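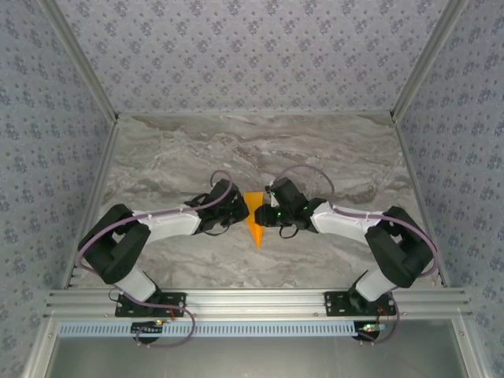 *Two arms and an orange wedge on a marble-patterned tabletop.*

# Restoration of *The Ferry at Plendholm*: progress report to the Zavala Fund

Report date: 2026-01-12

## Status

The picture scan is finished. Sound transfer is finished except for reel three. Grading has started and is behind the schedule set out in the grant agreement. No change to the total award is requested.

## Picture

The camera negative was inspected and cleaned before scanning. Of the 11 reels, three had shrinkage above the limit for the standard gate and were scanned by Zoklow on a sprocketless transport. The remaining reels were scanned in house.

The negative lacks 28 feet in the wedding sequence. The cut falls in the middle of a dance, and the splice is old cement, so the loss probably dates from the first release. The missing shots survive in the distribution print. They have been scanned from there and will be inserted with matched grain. The join will be visible on a large screen — the print is a generation further from the negative and its shadows are blocked up.

Dirt and scratch removal is being done by hand in the exterior scenes. Automatic removal took out rain and parts of the spray on the ferry crossing, and those passes were discarded.

## Sound

The magnetic master could not be found. Transfers were made from the optical track negative, with the distribution print as a second source. Hiss reduction has been kept light. The harbor scenes were recorded on location, and the wind is part of the original mix.

Reel three has a section where the optical track is damaged and dialogue is lost under crackle. The print has the same damage, so both elements must have come from the same faulty source. 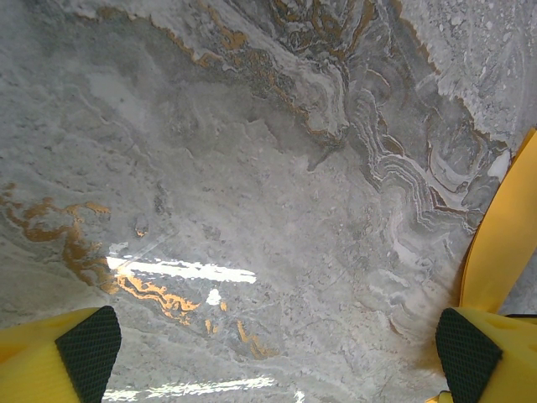 Abundio Escobedo objects to leaving the gap as it is. In his view the lines should be subtitled from the shooting script, with no new voice recorded, and the subtitles should be marked as an editorial addition. He also points out that the script has two versions of the exchange on the pier, and that the actors' lip movements fit the later one. We agree on the subtitles. The choice of script version is open.

## Grading

The reference for color is the distribution print, which has faded toward magenta. Lab timing notes exist for the interiors only. For the exteriors the grade follows the continuity stills held with the Plududix papers — these are useful for costume and paint, less so for sky.

## Spending

Spending to date is 90 percent of the scanning line. The unspent part will be needed for the film recorder tests, and we ask for permission to move it to the output line.

## Next steps

- Complete the grade of the exterior reels
- Settle the script version for the reel three subtitles
- Insert the wedding shots and check them in projection
- Send a test reel to Zoklow for film output

The request to move funds needs a written answer from the Fund before the test reel is ordered.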